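Speaker notes, open day talk, Sterkivthorpe site
14 May 2026, main room, after coffee

Wait for the back rows to sit. They will be holding pastries. Do not compete with the pastries.

Opening: "Thank you for coming to see a very expensive arm handle very cheap things." Pause. If no laugh, move on quickly, same as last year.

Pictures up before I say another word:
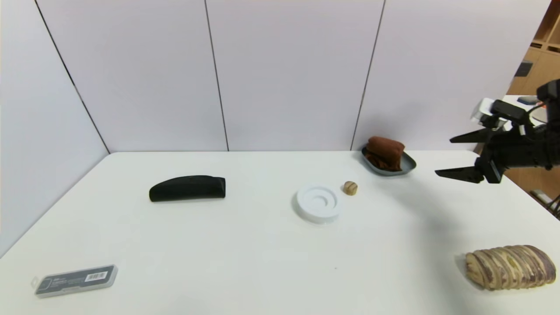 The arm at the table, then a close view of the fingers with the brown cloth.

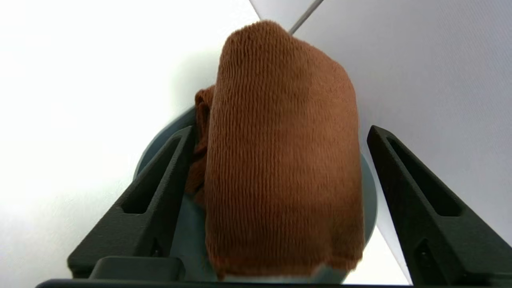 People who book a tour of a robotics lab expect sparks and car doors. We give them housekeeping. Say why: a car door is the same car door all day long. Cloth has a new shape every time you touch it, and bread objects to being squeezed. My grandmother could fold a towel while arguing on the phone. We have been at this since September and we need quiet.

Ernar is the name of the arm's software. Lacerda is the name of the project. Visitors mix these up, and so does our own website. Don't correct anyone from the stage.

Numbers, keep it short. We logged 397 attempts at picking up cloth before we felt brave enough to invite the public. Someone will ask how many worked. Answer: "Nearly 100 in a row, once." Then drink some water. The full log is on the handout for anyone who enjoys that sort of thing.

Speed question. It will come from the man in the front row, there is always one. Yes, you could do it faster. So could your kids, though you'd have to ask them more than once.

Jobs question. Take this one seriously, no jokes. The arm can't find its own work, set its own table or tell when a job is finished to anyone's liking. People here do all of that. Prekora, who are paying for this stage of the work, want help for folks who have trouble with their hands at home. Say that part slowly.

Demo rules, read them out:
Stay behind the tape.
Groups of 10, no more.
No handing things to the arm. It doesn't know you are being nice.
If it stops, leave it alone. One of us will come over and look thoughtful.

We run the demo for 2 groups before lunch and the rest after. If it drops something, clap anyway. The team could use it.

Close by pointing to the door on the left. Last time I pointed right and lost half the audience to the supply closet.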